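Skip to entries | Notebook home | Protocols | Templates | Search

Peg board task, Oda cell: rules for what counts as a good episode
March, started 9:40
Halfdan Hedegaard

Spent the morning on the acceptance rules and not on the policy. The last batch from the simulator was 359 episodes, and when I sat down to sort them into pass and fail I kept changing my mind about the same kinds of cases. The written rule was one sentence: "the piece is in the hole." That is too thin. Two people reading the same episode gave different answers, and I gave different answers from myself before and after lunch.

So these are working rules, version 2. They apply to the simulated cell only. The bench will need its own sheet because the contact data there is worse.

Setup is as before. Gray table, board with two columns of round holes, black pieces to go in the holes, and distractors in red and tan. Top view is the one to judge hole assignment from. The low side view is for seating and for gripper clearance. Do not judge seating from the top view.

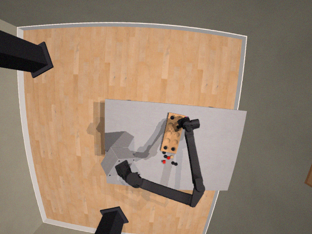

Reading time: 5 min

Rule 1. Write the start state before running anything. Which holes are filled, which are empty, where the loose pieces are. The old log only stored the seed, on the theory that the seed gives you everything. It does until somebody updates the scene file, and then the seed gives you a different table. Kozma did this to us with the last asset update and we lost the ability to replay 200 episodes. From now on the start poses go in the log as numbers, next to the seed and the scene file hash.

Rule 2. Distractors are not free. If the arm pushes a red or tan piece during a pick, the episode can still pass, but it gets the tag "disturbed." If a distractor ends up on the board, it fails. I had argued for ignoring them. Changed my mind after going through the clutter episodes, where the arm was using the red cube as a stop to push black pieces against. It works in the simulator and I would not want it on a bench.

Rule 3. Seating is checked with the gripper clear. A piece that sits level while the fingers are touching it has not been shown to sit level. The check runs after the fingers have opened and the wrist has moved up, and the piece has to hold its height and tilt through the whole settle window. I set the window to 11 frames. No reason for that exact number except that shorter windows passed pieces that were still rocking.

Tilt limit stays where it was. I looked at loosening it and decided against, as the failures near the limit all looked like real failures.
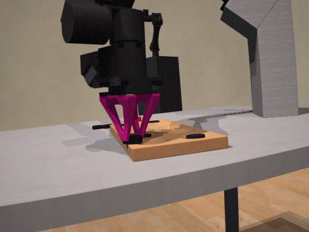
Should pressing down on a piece after it has been placed count as a retry?
Only if the fingers opened fully in between. Pressing as part of the same placement is one attempt. Once the gripper has opened and backed off, anything that touches the piece again is a second attempt and gets logged that way, even if it is a light tap.

This matters for the numbers. Under the old rule the retry count was whatever the policy reported about itself, which we should never have accepted. The counter now reads finger opening and contact from the simulator state and ignores the policy's own flags.

Rule 4. Contact force gets a ceiling as well as a floor. The simulator will let you press as hard as you like. Board doesn't crack, table doesn't flex, nothing complains. I put the ceiling in the config under max_press and any episode over it fails, seated or not. The value is copied from the Zernance bench sheet and needs checking, see the list at the end.

Rule 5. Links below table height. The arm's elbow can swing out past the table edge and lower than the top. That is allowed in simulation and it is how some of the better reaches get done. On the bench there are cables down there. Log the lowest elbow height for each episode. No pass or fail on it yet.

Rule 6. One camera is not evidence. For any hole that the wrist or its shadow covers in the top view, the reviewer has to open a second view before marking it. If neither view shows the hole, mark it "not seen" and leave it. Do not fill it in from the state log. The point of the human pass is to catch the cases where the state log is wrong, and copying from it defeats that.

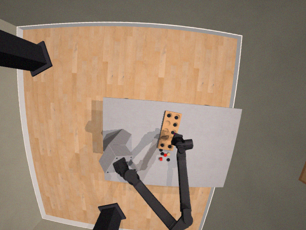

Caltura wrote back on the draft that Rule 6 will double the review time and that most of the holes marked "not seen" will be fine anyway. Would prefer a sample: review one in ten fully and trust the state log for the others.

I agree about the time. I don't agree about the sample yet. We don't know how often the log is wrong, and one full pass is how we find out. If the full pass on this batch comes out clean, I'll switch to sampling for the next one and write down the rate we used. Left the rule as is, with a note that it is up for review.

Also from the same message: use hole labels, not "upper left." The side view and the top view disagree about what left means. Good point, accepted. Columns are A and B, rows numbered from the end nearest the pillar base in the top view. I'll add the labels to the template. Anyone reviewing before that, please sketch the board in your notes and mark which end you started from.

Rule 7. End state. The episode is over when the gripper is open, clear of everything, and above the travel height. An episode that stops with the hand down near the board has no end state and can't be scored. It goes in the "incomplete" pile and stays in the denominator. Dropping those is how the earlier success rate got so flattering. 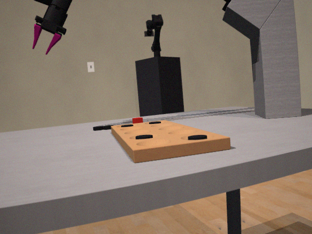

Travel height is measured from the tabletop to the lowest fingertip, with the fingers wherever they happen to be. The earlier version measured to the mounting plate and didn't allow for the fingers at all, so an arm could be "clear" with a tip an inch off the board. Fixed in the scorer at 2:15 this afternoon. Anything scored before that has the old number and should be run again.

Rule 8. Changes to these rules get a version number, and every score carries the version it was made under. No comparing across versions in a plot without saying so on the plot.

Open items
- Rerun the scorer on the full batch under version 2.
- Check max_press against the Zernance sheet. Mine may be the older revision.
- Episode 506 in the archive has a piece lying half across two holes. Passed under version 1. Want a second opinion before I use it as the fail case in the template.
- Ask Kozma for a change note with each asset update, even one line.
- Template with hole labels A and B.

Stopped at 5:20. Rerun is going overnight on the second machine, please leave it on.

Oda cell notebook | Contact: Halfdan Hedegaard | Back to top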